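To: floor-list
Subject: Re: Arms in kitting, what changes for packers
Date: January 5, 2022

Replying to the Chacko site, quoted part by part below. I lead second shift in kitting at Varton. I don't speak for Condex and I don't know what the plan is for your building. I can tell you what we have done so far and what it has done to the jobs on our side.

> We were told in the shift meeting that Chacko gets the same two-arm
> setup as Varton. That was the whole announcement. People here want to
> know what the arms do all day, who runs them, and whether packers get
> moved. Several of us have been on the kitting tables for years and the
> only paper we have is a Trunard brochure with a smiling guy on it.

We had the brochure too. It isn't much use. It covers how fast the arms can go, and speed hasn't come up yet in our building.

Right now nothing the arms touch gets shipped. They sit at a practice table in the old receiving cage and work with colored blocks. The table is marked off with blue tape into squares. An operator picks a block and a square, runs the move, and writes down how it went. Stacking is part of it. It looks like a toy, and you will hear jokes about it, but most of what goes wrong with a block also goes wrong with a bushing or a cap. The grip is off center, or the arm lets go a little high, or the block gets nudged on the way down and ends up crooked.

Each arm has its own pendant, the tablet with the red stop button in the corner. You learn the stop button before anything else. On our shift you don't get to run a move until you have stopped the arm in the middle of one, several times, without looking for the button first.

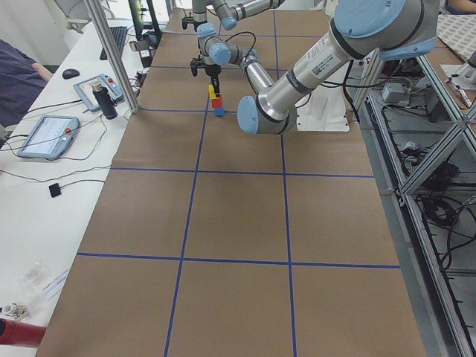
Does anyone in kitting lose hours when the arms start on real parts?

Hours stay as posted through the end of May for all three kitting shifts. After that we have nothing in writing in either direction, and I would ask for it in writing at your site before the equipment is bolted down.

> Who is running them? We heard it was all Trunard people. If it's
> outside people then I don't see how any of this becomes our job later.

It was Trunard people for the first stretch. They set up the stands and the racks, ran cable, and did the first programs. Now it is mostly our own packers, with Trunard on the phone and on site when something needs changing in the controller. Seven of us are signed off as operators. All of us came from the kitting tables. We asked for that early and got it, and I think it is the thing that made the most difference. A packer watching a bad pick can usually tell you why it was bad. The first Trunard crew knew the arms very well but had never packed a kit, and they laid out the practice squares in an order that makes no sense if you have ever worked out of bins.

Signing up was by bid. Seniority counted, but you also had to be willing to rotate, half the shift at the practice table and half on the floor. A few people tried it and went back to packing full time. There was no mark against them for it. It is slow work with a lot of waiting, and if you like to keep moving you may hate it.

> What does the day look like? Is it standing, sitting, staring at a
> screen? A couple of people here have bad wrists and would be glad to
> get off the tables. Others do not want a desk.

A bit of everything. There is a desk next to the table where one operator can sit with the keyboard and monitor. The other one is up and down resetting blocks. We swap at break. When you reset, the arms are paused and the person at the desk says "clear" out loud and waits to hear it back. That was not in the Trunard binder. We added it after a near miss in the first month, when somebody reached in for a block while the desk operator thought they were done. The arm was in slow mode and did not touch anyone. We wrote it up anyway and changed how we do it the same night.

On wrists: two of our people moved over for that reason and both say it is better. Now it's shoulders and necks that get sore, from leaning over the table and looking down at a pendant. We got one adjustable stool out of it. I would ask for two.

Eyes get tired too. Much of the second half of the shift is looking at what the wrist camera sees and deciding whether the arm has a fair chance at the block. If the block is way out at the side of the view, the operator marks it as out and the arm moves over before trying. That call is left to the operator for now. Trunard wants to take it over in software eventually. I would rather they wait until they have seen more of the bad cases, and I have told them so.

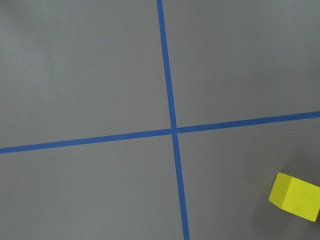
*Wrist camera view: tape crossing, yellow block at the right edge.*

We keep a log by hand of every try the operators run, and it gets typed up at the end of the week. Last full week had 224 tries on it, and 174 of those were marked good, meaning the block ended in the right square and sat flat. The rest were mostly blocks near the side of the view or stacks that leaned. I am giving you the real numbers so nobody at Chacko gets told the arms are ready. They are better than they were in the fall. They are not ready for kits.

The gate for moving to real parts is 2,000 logged tries with the new grippers, and then a review of the log by the operators and the plant engineer together. The "together" part was a fight. The first version of the plan had the review done by engineering alone and sent down to us afterward.

> And the pay? They are calling it a "rotation assignment" here, which
> sounds to me like new work for the same money.

It was the same thing here at first. For the first several weeks we were paid packer rate and told it was training. We pushed on the point that training ends at some stage. Now signed-off operators get the setup grade for the hours they are at the practice table, and packer rate for the hours on the floor. So your check changes from week to week depending on the rotation, and payroll got it wrong twice. Keep your own record of which hours were which. I use a small notebook and write it down at the swap.

What we do not have is a permanent job title. "Operator" is a word we use. It isn't on the Condex grade sheet. If the project is dropped, we all go back to packer and the grade goes away with it. I would try to get the title settled at your site before you start. It was harder to bring up once we were already doing the work.

> Last one. What happened to the people who stayed on the tables?

This is the part I think has been handled worst, so I will spend some time on it.

When operators rotate off the floor, their spots at the tables are short for half a shift. In the beginning those spots were not filled. The packers who stayed were carrying the extra, and the daily target did not come down. You can guess how people felt about the blocks. There was real bad feeling between the cage and the floor, and some of it has not gone away. Operators would come back out at the swap and nobody would talk to them.

The target was finally adjusted for the hours we are short. It should have been done on the first day. If you take one thing from this message to your meeting, take that. Ask what the target will be on the tables while people are away at the arms, and ask for the number.

The other thing that helped was opening the cage door. Early on it was kept shut and you needed a badge to go in. People imagined all sorts of things. Now anyone in kitting can come in on break, stand behind the line on the floor, and watch. Most come once. A few have given us good suggestions. One of the longest-serving packers pointed out that we were always setting the blocks down the same way around, which parts in a bin never are. We turn them every which way now, and the results dropped for a while, which was fair.

As for what the floor will look like later, the plan as I understand it is that the arms do the small repeat picks on the first line and packers do the mixed kits, the check and the close. That would mean fewer people doing the same pick all night. It could also mean fewer people. Management says the first and has not said anything about the second. I don't want to guess on a list that goes to every site.

Some smaller items for whoever sets up at Chacko:

- Put the desk where the person sitting at it can see the whole table without standing up.
- Tie up the cables on the desk side before you start. Ours are still a mess.
- Get the stop buttons tested every shift and sign for it.
- Label which pendant goes to which arm. They look the same.
- Replace tape when it starts to lift. We re-lay ours on the first shift of the month.
- Bags, cups and so on collect on the desk. Keep them off the table itself.

If two or three of you want to come over and spend a shift with us, I can ask. The drive would have to be on paid time, and that has to come from your side. I can send a blank copy of the log sheet and our one-page version of the "clear" procedure to anyone who writes me off list. The log sheet has a column called "other" that is too narrow, so widen it before you print a stack.

Second shift lead, kitting
Varton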